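Section 3. Preparing to assemble the Nolliteo wall clock

Before you open the bag of small parts, please read this section to the end. Most letters we receive at Clesus are about a lost screw or a bent hand, and both can be avoided with a good working place.

3.1 Choosing the place

1. Choose a table which stands firmly and does not shake when you lean on it. You need a free area at least 500 mm wide.
2. Put the lamp on the side opposite to your writing hand, so that your own shadow does not fall on the movement.
3. Close the window. The paper dial is very light and even a small wind can lift it.
4. Wash your hands and dry them well.

Caution: Do not touch the printed side of the dial. Marks of fingers cannot be removed from it. 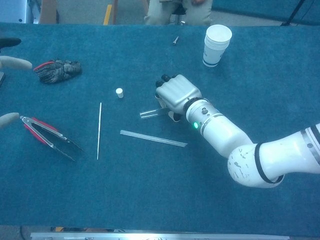 The brass parts are polished at our workshop in Melisdale and they scratch easily, also on a clean wooden surface. For this reason we ask you to put something soft under your work. A folded towel is enough for one evening, but it moves under the elbows. It is better when the whole table is covered with carpet, as with the blue-green one shown, and a plain colour helps the eye to find brass quickly. Brush or vacuum the covering before you begin – old crumbs like to go into the wheels.

3.2 Sorting the parts

1. Open bag A and count the screws. There must be 16. If any are missing, do not take others from your own box, because the thread is not a common one.
2. Put the long screws and the short screws in separate dishes.
3. Find the wheel with 28 teeth and lay it flat, with the pin upwards.
4. Keep the hour hand and the minute hand in their envelope until step 5 of Section 4.

Note: In clocks delivered before November, bag A and bag B were packed together. The contents are the same.

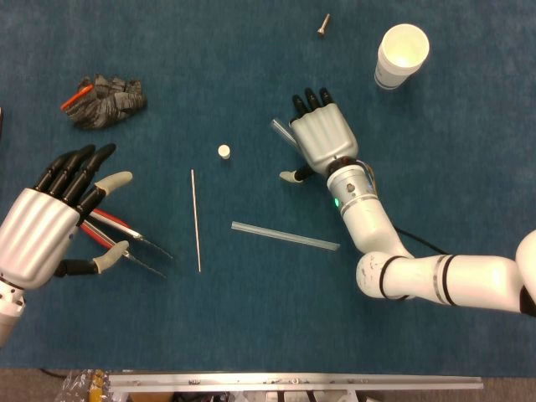
5. Place the movement with its back side to you. The small lever must point to the left. If it points to the right, push it gently with a matchstick, never with metal.
6. Check that the main wheel turns freely. It should make a soft, even sound.

Caution: Do not put the battery in yet. If the movement runs while the front plate is open, the second wheel can jump out.

If you must stop here, cover everything with a clean cloth and leave the dishes where they are.

Missing parts can be ordered from Paora Rakena at the Rankin office. Please give the number printed on the inside of the lid – without it we cannot know which screws are yours.

Continue with Section 4, Fitting the front plate.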